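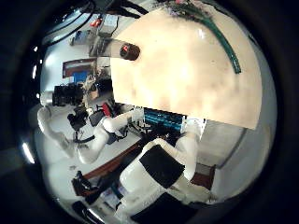 Avmont Street Community Garden: minutes of the general meeting

October 8, 2024, in the back room at the library

I'm taking the minutes again, so apologies in advance for the spelling. Sreekumar Lobo chaired. We got going a bit late (the kettle was slow and so were we) and I've left out the long chat about possums, lovely as it was.

Last meeting's minutes

Read and accepted. Sreekumar pointed out I'd written "plum" where I meant "plumber", so anyone who turned up hoping for fruit, sorry! Fixed now.

Water

This took up most of the night. The tap near the Ramasamy Lane gate has been dripping since February and the last bill was $136, a fair bit more than we'd budgeted for. Sreekumar has had a quote of $46 for a new washer and fitting, labour included, and we all said yes before he'd finished reading it out. He'll ring them in the morning.

Then we got onto watering times. I'd like everyone to stick to early morning or after dinner once it warms up, and most people felt the same, but the shift workers among us can't always manage it. We settled on asking people to keep off the hoses in the middle of the day unless they've got seedlings in. No roster for now. If the pressure gets as bad as last summer we'll talk about it again.

Plots and fees

Fees stay at $30 for the year. I had a go at arguing for a cheaper half plot and got a decent hearing, but the sums don't work while we're paying off the shed roof. I'll bring it back next year with better sums.

Plot 5 has come free and goes to the next name on the waiting list. It's a good sunny spot but the couch grass is shocking, so whoever gets it can use the big fork from the shed for as long as they like. Please don't put the couch grass in the compost. I've pulled it back out twice now and my back knows all about it.

Compost

The left-hand bay is ready to use, so bring a bucket. The middle one is cooking and the right-hand one is for new scraps. There was a disagreement about citrus peel that went around the table a couple of times. We ended up with small amounts, chopped, and no whole lemons.

Seed swap

We're going ahead with the swap. I've got far too much silverbeet seed and some purple beans I'm very keen to share. Please write the name and the year you saved it on the packet, even if you think it's obvious (last time I planted what I was sure was rocket and got a lovely row of radishes). Sreekumar will bring the trestle tables and I'll do scones.

Other business

The neighbour on the Okato Road side asked if we could trim the passionfruit where it's gone over the fence. Fair enough. I'll do it with the long loppers, if whoever borrowed them could drop them back.

Sreekumar asked for ideas for the new sign and got plenty of them, mostly about colour. Green is ahead. Send him your drawings.

We wrapped up when the library wanted its room back. Next meeting is same place, same time, and someone else is bringing the milk.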